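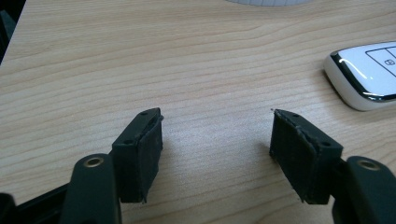
Page 20

Succession support for small family firms: progress to the end of August

Prepared for Vadside by Lenuța Grecu

We wrote to 248 owner-managers and 200 agreed to take part. I would not read much into that. Agreeing costs nothing, and the free session with an accountant was mentioned in the first line of the letter.

Of those who agreed, 20 have a written plan for who takes over. Most of the plans I have read are two pages long and name the eldest child. Teoh, the largest firm in the group, has done better and set a date for the handover, though the date has already moved once.
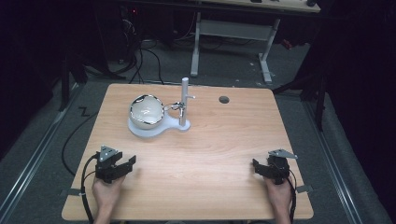 The online planning tool from Plenness has had 818 log-ins, a figure their account manager quotes often. It counts every visit, including people who open the first screen and leave. I have asked for completed plans instead and am still waiting.

Welemix wants to extend the workshops into next year. Their feedback forms are glowing, but they were filled in at the door with the trainer standing by. I would hold that money until we have rung the owners ourselves and asked what has changed.

Spending is within budget, mainly as two mentors have yet to send an invoice. The next payment to Plenness falls due before my next report, and I need your decision on it by then.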